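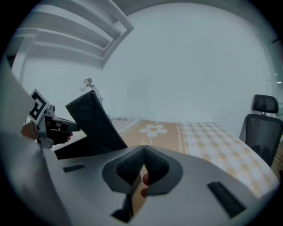

Pendo Mugo pregunta si el objetivo de 2,000 demostraciones incluye los intentos fallidos. Se le responde que no: los fallidos se conservan con su etiqueta, en carpeta aparte, y no computan para la entrega.

Acta de la reunión de seguimiento, proyecto Barasa
Fecha: 9 de julio
Lugar: sede de Ollport
Preside: Yoshinori Ishida
Redacta el acta: Pendo Mugo

1. Aprobación del acta anterior
Se aprueba con una corrección en el punto 3: donde dice «apertura de la pinza» debe decir «anchura de apertura».

2. Estado de la recogida
Ishida informa de más de 100 episodios validados de la tarea con la caja negra sobre la mesa del mantel a cuadros. La validación exige que las dos pinzas de mano tengan trayectoria completa y que los relojes de todas las cámaras coincidan.

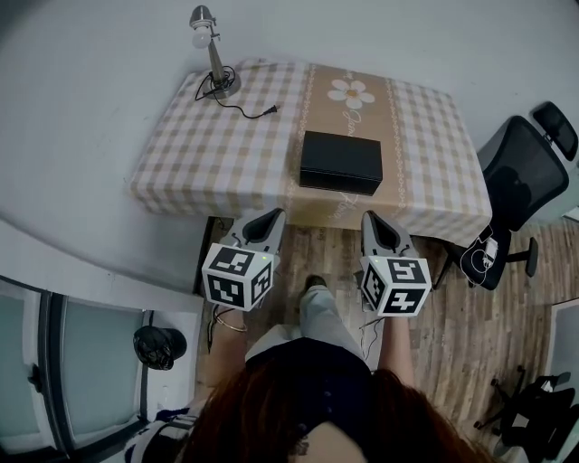
El desfase entre la cámara de cabeza y las de las pinzas se corrige ahora al inicio de cada episodio. Gralaro entregará la nueva versión del script de sincronización antes de la próxima reunión. Hasta entonces se aplica la corrección manual.

3. Variación de la escena
Mugo propone fijar la posición de la lámpara y variar solo la de la caja. Ishida prefiere mover ambas, para que la política no tome la lámpara como referencia. Se acuerda lo segundo, por bloques de 200 episodios, con anotación de la posición inicial en la hoja de sesión.

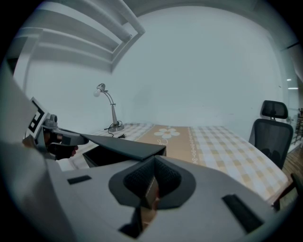 El mantel se mantiene durante todo el primer lote. El cambio de fondo queda para noviembre, junto con la recogida en Pemport.

4. Marcadores y calibración
Se han descartado 4 episodios por pérdida prolongada de un marcador. Se acuerda:
- Recalibrar al comienzo de cada sesión y tras cualquier golpe a la pinza.
- Rechazar de forma automática los episodios cuya trayectoria presente saltos.
- Guardar el archivo de calibración con los datos en bruto.
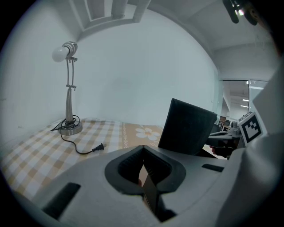

Actas del proyecto Barasa, n.º 4, pág. 2

5. Etiquetado
Cada episodio llevará una instrucción breve en lenguaje natural. Se descarta el texto libre; Mugo preparará una lista cerrada de verbos y objetos.

6. Ruegos y preguntas
Ishida solicita una segunda unidad de almacenamiento. Pendiente de presupuesto.

Se levanta la sesión.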